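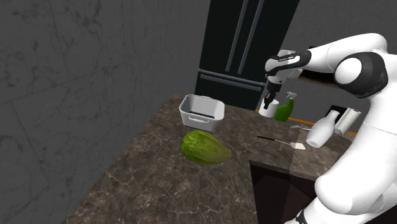
## Simulated kitchen service: progress report to the grant manager, October

Project: Review of the Clustuden simulation kit for household handling tasks
Prepared by: Renato Pangilinan, Numham
Reporting to: Akande

### 1. Status

The review is on plan. The kit has been installed, the kitchen package has been set up, and the first block of simulated episodes has been run and checked. The second block starts once the open points in section 5 have been settled with the supplier. No change to the budget is requested.

The work covered by this report is wholly in simulation. The physical arm at our Tustside site is outside the scope until the supplier has delivered the calibration module, and nothing in the figures below should be read as a result from hardware.

### 2. What the kit provides

Clustuden is sold as a yearly licence with three parts: a scene library, a robot model with its controller, and a recording service that stores each episode with the joint data and all camera streams. We took the kitchen package. It supplies worktops, walls, large appliances and a stock of loose items that can be placed by hand or scattered by a script.

For the review we have kept to one layout, a dark marble worktop running up to a black French-door refrigerator, with a white plastic bin near the middle. The other items are changed between runs from the supplier's stock. Cups, bottles, a spatula, a roll of paper towels and larger produce are all in use. Keeping the layout fixed has made it much easier to tell a fault in the controller from a fault in the scene.

The arm model loads without trouble. Joint limits match the values in the supplier's manual, and the gripper opens and closes at the rate stated there. We found one wrong sign in the wrist offset during setup. It was reported and a corrected file came back in the next release.

### 3. Work done in the period

The first block was 487 episodes. Each one is a single pick: approach, descend, close, lift and hold. An episode counts as good if the item is still held at the end of the hold and no other item has been knocked over. By that test 400 episodes were good.

The remainder were sorted by hand. Three causes account for most of them:

- The approach was correct but the fingers came down on the rim of a cup or mug instead of to either side of the wall.
- The item was gripped and then turned in the fingers during the lift. Long, thin items were the worst, the spatula in particular.
- A neighbouring item was touched on the way in. This happened mostly at the crowded end of the worktop.

Open vessels deserve a separate note. The supplier's default grasp for a cup closes across the full outside width, and that works for small ones. A large mug is too wide for it, so the planner falls back to a rim grasp, where the fingers go down at the edge and close on the wall. The margin is small. A few millimetres of error in the estimated position of the rim is enough to put a finger on top of the lip, and the contact model then pushes the mug away.

We judge these cases from the close view on the gripper. The wide view gives the order of events, but it cannot settle which side of the wall a finger is on.
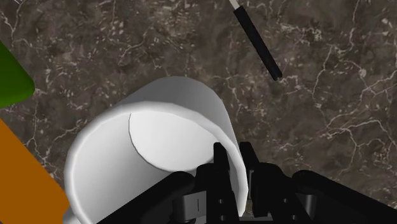

Reviewing one rim grasp by eye takes a trained person less than a minute, and two people going through the same episodes agreed in all but 5 cases. Those were set aside and are counted as failures in this report. We have asked for contact forces to be written to the episode record, which would let the check be scripted.

### 4. Assessment of the service so far

**Scene quality.** Good enough for the purpose. The stone has strong veining, and we had expected this to upset the position estimates for thin dark items such as markers. The effect was smaller than feared — pale items on dark stone are found reliably, and dark items are found with a slightly larger spread.

**Contact behaviour.** Acceptable for rigid items gripped on flat or gently curved sides. Weak at thin edges, as described above. Raising the solver rate improves matters but slows each episode, and we do not think the default should have been set as low as it is.

**Recording.** Reliable. No episode was lost. Export to our own format needed a short script, which can be passed to Akande if wanted.

**Support.** Replies were prompt and written by people who knew the product. The manual is behind the software in several places, most seriously in the chapter on placing items by script, where two of the commands no longer exist.

**Licence terms.** The limit on parallel runs is tight. We reached it twice in the period, and on both occasions jobs were held in a queue until the evening.

### 5. Open points

1. Contact forces in the episode record. Requested; the supplier has agreed in principle but has given no release date.
2. Calibration module for the Tustside arm. Still awaited.
3. Parallel run limit. A quotation for the larger licence has been asked for.
4. Grasp choice for long items. We intend to write our own rule here and will not wait for the supplier.

### 6. Next period

The second block is set at 707 episodes, with a greater share of mugs and long utensils and with the solver rate raised for every rim grasp. The sorting rules will stay as they are so that the two blocks can be compared directly. If the contact forces become available before the block is finished, both methods of checking will be run side by side on the remaining episodes.

A decision on whether to renew the licence is not needed yet. Our present view is that the kit is worth keeping for picks of simple rigid items, and that the rim grasp results from the second block should decide the rest. The raw episode records for the first block are held at Numham and are open to Akande on request.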